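Do you really need to preheat?

I have been reading recipe blogs again, which I do when I should be cooking, and I keep running into the same sentence. "Preheat your oven to 350." It comes first, before you've found the flour or checked whether you own any eggs. Then there are 20 minutes of chopping and mixing while an empty metal box sits there getting hot for your benefit.

I started to wonder who this helps. My mother never preheated for a casserole in her life. She put the dish in, turned the dial, and came back when the kitchen smelled right. The casseroles were fine. Some of them were bad, but that was the canned soup.

So over the winter I went looking for the reason, and I have to say the quality of the answers is poor. Most sites say you preheat so that food "cooks evenly." Evenly compared to what? One page told me that skipping it was "the number one mistake home cooks make," and a second page on the same site gave that title to crowding the pan. Another claimed cold ovens make food unsafe. That one had no source, and it was sitting right next to an ad for a probe thermometer.

The better explanations are about bread and pastry, and there I'm willing to give ground. A biscuit needs a blast of heat at the start so the butter gives off steam before it melts out onto the tray. I tried biscuits from cold in February and got flat greasy coins. Fine. Pizza too. Anything that is in and out in under 15 minutes doesn't have time to wait for the oven to catch up.

But look at how much of what normal people cook isn't that. Baked potatoes, a tray of carrots, chicken thighs, lasagna out of the freezer, beans. I've done all of those from a cold start this year and I couldn't tell you which ones they were if you served them to me next to the proper version. The potatoes took a bit longer from the time I put them in. They were on the table sooner, counting from the time I got hungry, and that's the clock I care about.

There is a pound cake that people swear should start in a cold oven, so even cake people don't agree with each other. I've made it once. It had a good thick crust and sank a little in the middle, and I can't tell you if that was the method or me.

Then there's the beep. My big oven is a Nisano that came with the apartment, and it beeps to announce that it has reached temperature. It is lying. I put a cheap dial thermometer on the middle rack, set the thing for 400, and at the beep the dial said 310. It took another 23 minutes to get to where it claimed to be already. I did this three times, because I didn't believe it either, and the numbers moved around but the beep was early every time. So even the people who preheat faithfully may not be preheating. They're waiting for a noise and then putting food into a lukewarm oven, and their dinners come out, and they credit the preheating.

I wrote to the company and got back a friendly note saying that performance may vary with use. I don't know what else I'd be doing with it.
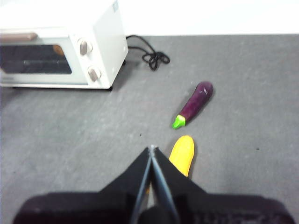

The other thing that bothers me is that all of this advice was written for one kind of oven. Recipes assume a big box with a heavy door. A small countertop one heats up so fast that the question mostly goes away, and yet the booklets that come with them repeat the same line about preheating, word for word, like it was pasted in from the manual of something four times the size. Give me a booklet that says "for toast, don't bother" and I'll believe the rest of it.

A reader who signs as Pimmont emailed after my post on rinsing rice to say I have a problem with authority. Maybe so. I'd only point out that I rinse my rice now. I tested it, it made a difference, and I changed my mind. I'd do the same here if somebody showed me a potato that suffered.

What I do at the moment: biscuits, pizza, cookies and anything with puff pastry get a hot oven, and I go by the dial and ignore the beep. Everything else goes in cold. If the recipe says 40 minutes I start checking at 45 and use my eyes. Frozen fries I'm still undecided on. The cold batch was limp, but the bag had been open for a while, and I want to run it again with a new bag before I say anything.

Next I'd like to look into resting meat, about which I also have some doubts.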